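Kapitel 2: Planung und Beschaffung
Handbuch zum Greifarbeitsplatz Olumness, Teil A (vor der Bestellung lesen) 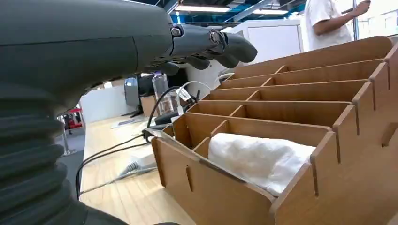
Dieses Kapitel richtet sich an alle, die ein Budget für einen Arm mit Mehrfingerhand beantragen wollen. Es setzt voraus, dass noch nichts bestellt ist. Wer bereits ein Angebot unterschrieben hat, kann bei 2.4 einsteigen und sollte die Kostenaufstellung aus 2.2 trotzdem nachholen.

2.1 Bedarf klären

1. Schreiben Sie die Aufgabe in einem Satz auf. »Flexible Handhabung« ist keine Aufgabe. »Tücher aus einem Fach nehmen und in ein anderes legen« ist eine.

2. Notieren Sie, wie oft die Aufgabe pro Schicht anfällt und wie lange ein Mensch dafür braucht. Messen Sie das selbst. Die Werte aus der Verkaufspräsentation stammen erfahrungsgemäß aus Abläufen, die mit Ihren wenig zu tun haben.

3. Prüfen Sie, ob ein Zweibackengreifer oder ein Sauger genügt. Eine Hand mit gelenkigen Fingern sieht auf der Messe gut aus, bringt aber mehr Gelenke, mehr Schrauben und mehr Ersatzteile mit.

4. Legen Sie fest, welche Teile weich sind. Textilien liegen jedes Mal anders im Fach. Verlangen Sie eine Vorführung mit Ihrem eigenen Material, ungefaltet, so wie es im Betrieb ankommt.

Hinweis: Eine Vorführung mit drei Wiederholungen sagt nichts aus. Wir verlangen 45 Durchläufe ohne Eingriff des Vorführenden. Lehnt der Anbieter ab, gehört das ins Protokoll.

2.2 Kosten aufstellen

1. Tragen Sie den Listenpreis von Arm und Hand in Formblatt A ein, getrennt. Paketpreise verdecken gern, was die Hand allein kostet.

2. Ergänzen Sie die Posten, die im Angebot meist fehlen:
Schutzhülle für den Arm, mit Ersatz
Fachgestell oder Ablage
Kabel, Netzteile, Kabelführung
Rechner und Monitor
Sicherheitsbewertung
Arbeitszeit der eigenen Leute

3. Setzen Sie für das Kleinmaterial 2.000 Euro an. Der Betrag wirkt hoch. Er war bei uns nach der Einrichtung aufgebraucht.

4. Schlagen Sie auf die Zwischensumme 15 Prozent auf. Streicht der Einkauf diesen Aufschlag, lassen Sie sich die Streichung schriftlich geben.

Achtung: Der Softwarevertrag von Gradarville verlängert sich ohne Kündigung von selbst. Das steht im Anhang, nicht im Angebot. Rechnen Sie das zweite Jahr gleich mit ein.

2.3 Angebote vergleichen

1. Holen Sie mindestens zwei Angebote ein. Für Olumness lagen zuletzt Angebote von Mockus und Ender vor. Beide nannten eine »kurze Inbetriebnahme«, keines nannte eine Zahl von Tagen.

2. Lassen Sie sich die Lieferzeit für einen einzelnen Finger bestätigen. Bei Mockus waren es auf Nachfrage 54 Werktage. Ob ein Betrieb so lange auf ein Gelenk warten kann, muss jeder selbst entscheiden. Wir konnten es nicht und haben eine zweite Hand ins Budget genommen.

3. Fragen Sie, wer die Schutzhülle wechselt. Faltenbälge werden als wartungsfrei angeboten. Lassen Sie sich zeigen, wie sich einer abnehmen lässt, bevor Sie dieses Wort glauben.

2.4 Arbeitsplatz vorbereiten

1. Stellen Sie einen stabilen Tisch bereit und planen Sie die Fläche großzügig. Neben dem Gestell brauchen Sie Platz für Kabel und Netzteile.

2. Beginnen Sie mit einem gesteckten Fachgestell aus Holzplatten. Es ist billig, lässt sich ändern und zeigt schnell, ob die Fächer zu eng sind. Das Gestell aus dem Zubehörkatalog können Sie immer noch kaufen.

3. Führen Sie die Kabel so, dass sie den Bewegungsraum des Arms nicht kreuzen. Beschriften Sie jedes an beiden Enden.

4. Beginnen Sie mit einem einzigen belegten Fach. Erst wenn dieses zuverlässig läuft, kommen weitere hinzu.

Vorsicht: Getränke gehören nicht auf den Tisch. Personen halten sich bei freigegebenem Arm außerhalb des markierten Bereichs auf.

2.5 Freigabe des Budgets

Reichen Sie Formblatt A zusammen mit dem Protokoll der Vorführung ein. Anträge ohne Protokoll werden zurückgegeben. Annahmeschluss ist jeweils Montag, die Abnahme des Arbeitsplatzes ist in Kapitel 3 beschrieben.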